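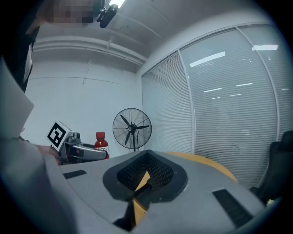

Visit report: Malter cold store and compressor hall, April

The Malter site stores cheese and cultured butter for three dairies and ships six days a week. It was opened to outside visitors on a Wednesday, in two groups, and I joined the morning one. My interest was the refrigeration plant, which was converted from a single-stage ammonia system to a two-stage system with a secondary glycol loop. Relu Ursu, the plant engineer, led the group. Margareta Bălan from the quality office joined us for the storage rooms.

Arrival and briefing

Sign-in was at 8:15. The safety briefing took 20 minutes and covered the ammonia alarm levels, the assembly point and the rule on phones in the compressor hall (off, not silent). We were issued shoe covers and ear plugs. Jewelry had to be left in a locker. The briefing handout still showed the old layout with one machine room, and Ursu corrected it by hand on the board.

Compressor hall

The hall holds four screw compressors, two per stage. Three were running during the visit and one low-stage unit was open for a bearing change. The oil separators sit on a raised steel platform along the north side, which leaves good access to the drains but makes the level glasses awkward to read from the floor. Ursu said the operators read them on the stairs during the shift walk.

Ammonia charge was the main reason for the conversion. The old system fed liquid ammonia to every evaporator in the building. In the new one, ammonia stays in the machine room and on the roof, and glycol does the work indoors. The charge is now 2590 kg. I asked for the earlier figure and was told it would be sent on – it has not arrived yet.

The glycol pumps are from Dreritz and run on variable speed drives. Control is by differential pressure at the far end of the loop, a sensible choice given the length of the east branch. One pump had a visible weep at the shaft seal, with a tray under it and a tag dated the week before.

Storage rooms

There are 34 ripening rooms, each with its own air handler and humidity setpoint. We entered two. Room 6 was held at 12 degrees Celsius and was noticeably even from door to back wall. Room 19 was colder near the door than at the rear, and Bălan explained that its supply duct is due for rebalancing. Each room is logged every 60 seconds, and the quality office reviews the door-open record along with the temperature trace.

Insulation is panel throughout, and the older rooms have been resealed at the floor joint with a Skolumell compound. Karthikeyan Ramasamy, who was in our group and designs cold rooms himself, asked how it behaves under hot washdown. The answer was that two rooms have needed touch-up at the drain end and the others have not.

Heat recovery

High-stage discharge heat goes through a desuperheater and preheats washdown water. The tank arrives at around 45 degrees before the gas boiler takes over. The installer, Cârstea, fitted a second heat exchanger for office heating, but it was valved off during our visit. Llinos Prydderch asked about payback and did not get a number. The valve is manual, and the changeover is done twice a year.

Points to follow up

Earlier ammonia charge, from Ursu.
Setpoint schedule for the defrost cycles on the rooms with the old coils.
Whether the east branch will get a booster pump when the packing area is extended.
Sohail Naqvi would like the seal part number for the Dreritz pumps, as his plant has the same model.

The tour ended at 11:40 in the loading bay. Parking is on the south side only, and the north gate is for trucks.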